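Wednesday, February, two-arm bench

Spent the morning on the spring order instead of running anything, so this is mostly money talk. Sorry, future me!

Fingers first. We're going through the blue printed ones faster than I budgeted. I had 5 pairs down for the quarter and want to bump that to 20, split between left and right arms. Gudska gives a price break at that quantity, and I'd sooner have a box of spares on the shelf than lose another afternoon waiting on the printer queue. Same part as now, no redesign (I know, I know, the softer tips, but let's finish this round first).

Second, a bigger table. Herwood has one with the same white top that's about 40 cm deeper. With the cups lined up along the back edge and the can near the front there's plenty of open surface, but as soon as we go to the longer object list I think we'll be squeezed. Would need fresh tape marks and a recalibration, call it 2 days of downtime. 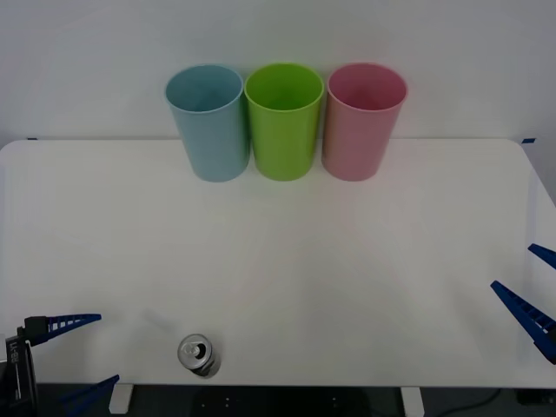

Corentin Riviere read my draft over lunch and wrote back that the table can wait until summer, that downtime costs us more than the table does, and could I please price a service contract on the arms before anything else, seeing as one bad joint would eat the whole budget. Fair. I'd left service out completely.

So I called Hadutora. They do a yearly plan per arm or a pooled one for both, and the pooled one is cheaper but slower on swaps. Waiting on the written quote. Fu also sells refurbished wrist units and I've asked what the warranty looks like on those.

Revised order of things: service plan, fingers, then the table if there's anything left. Still to do: get a part number for the cable ties we like, and ask Joaquim Coelho which cost code the spares go under, I used the wrong one last time and it took ages to untangle.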